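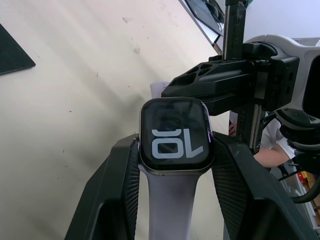 Search this site

Search

October 26, 2023

6 minute read

The Letters From Flundatton

Trevor Robichaud was in his fifties before he learned that his grandmother had a sister.

He was cleaning out his mother's house in May, working through the hall closet, when he came to a flat tin that had once held shortbread. Inside were letters, most of them still in their envelopes, addressed to a Mrs. P. Robichaud in handwriting he had never seen. The return address was a house called Lokdale, in a place called Flundatton. Every one was signed "your Muireann."

"I thought they were from a friend," he says. "I read four of them before I got to the one that said 'our father.'"

His grandmother was Philomena Ó Flaithearta. She left Ireland at 19, married a man who worked on the railroad, and raised three children in a town where she was the only Irish person most people had met. She made a heavy brown bread on Saturdays and did not own a photograph of anyone from before her wedding. When her children asked about her family, she said they were gone. They took that to mean dead, and after a while they quit asking.

Trevor's mother, the youngest, died last winter. He is fairly sure she never opened the tin. The string around it had gone stiff and had left a groove in the cardboard lining, and she was not a person who would have retied a knot the same way.

The letters cover most of two decades. They are short, usually one sheet written on both sides, and they are mainly about weather, cattle and who had married whom. Muireann was the older sister. She stayed on at Lokdale with their father and later had the house to herself. She asked after the children by name. She thanked Philomena for a parcel of nylons and told her not to send any more, as there was nowhere to wear them. In one letter she describes a storm that took the roof off the cow shed and set it down in a neighbor's field, right side up.

The quarrel, if it was one, is hard to find. Trevor has been through the letters many times looking for it. In the ninth year there is a gap, and then a letter that begins, "I will not write about the money again if you will not." Neither of them seems to have raised it afterward. The letters go on for several more years, get shorter, and stop. The last is about a dog.

He does not have his grandmother's half of the conversation, and that bothered him enough to try to get it.

He started with the parish. His first two emails went unanswered. The third reached Orla Hanrahan, who runs the local history room in Flundatton two afternoons a week and has a card index of every townland in the area. She wrote back the same day. Lokdale was still standing, she told him, although it had been sold twice and the present owners used it in the summers. Muireann Ó Flaithearta had died unmarried and was buried with her parents. The grave was in good order. A man named Peadar Ó Néill had been looking after it.

Peadar turned out to be a second cousin. His mother had nursed Muireann in her last illness, and he had grown up calling her his aunt. He is a retired bus driver with a slow, careful way of talking on the phone, and he knew exactly who Trevor was.

"He said, 'You'd be Philomena's grandson, from the youngest girl,'" Trevor says. "I had to sit down on the stairs. I'd had no idea these people existed, and he knew my mother's birthday."

Muireann had talked about her sister all the time, Peadar told him. She kept a school picture of Philomena's children on the dresser and showed it to visitors. As for the money, Peadar had heard a version of it from his mother. Their father had left a small sum, to be split between the sisters, and Muireann had spent Philomena's share on the roof of the house. She had meant to pay it back. His mother always said the amount was 90 pounds, but she had not seen any papers, and he would not swear to it.

Trevor asked whether his grandmother's letters had survived. Peadar said he would look. It took him most of the summer, because Muireann's things had been divided among several households and some of those people had since moved. In the end he found 3 letters, folded into a prayer book that had gone to a cousin. He made copies at the library and mailed the originals, registered.

Two of them are ordinary. Philomena writes about a bad tooth, a new stove, and a neighbor's wedding where the cake slid off its stand. The third is undated. It says that she has put away the matter of the roof and is glad the house is dry. It says she would like to come over once the youngest is in school, if the fare can be found. She never made the trip. Trevor's mother started school that fall, and his grandfather was laid off the following spring.

He has thought about what he would say to his mother if he could. She used to set four places at Christmas when there were only two of them and complain that they had no people. There were people the whole time, he says. There was a woman who had her picture on a dresser.

He has scanned everything and sent copies to his cousins. One of them cried on the phone, and another asked whether the stamps were worth anything. His daughter has transcribed the harder pages and is trying to work out a word in the storm letter that might be "thatch" or might be somebody's name.

Trevor has a ticket for next spring. Peadar has offered him the back bedroom and warned him about the mattress. Orla Hanrahan wants him to bring the letters so she can copy them for the history room, and she has asked the owners of Lokdale whether he can see inside. They said yes, if he comes before they let the place for the season.

The tin is on a shelf in his kitchen now. He tried to clean the rust off the lid, took some of the paint with it, and left it alone after that.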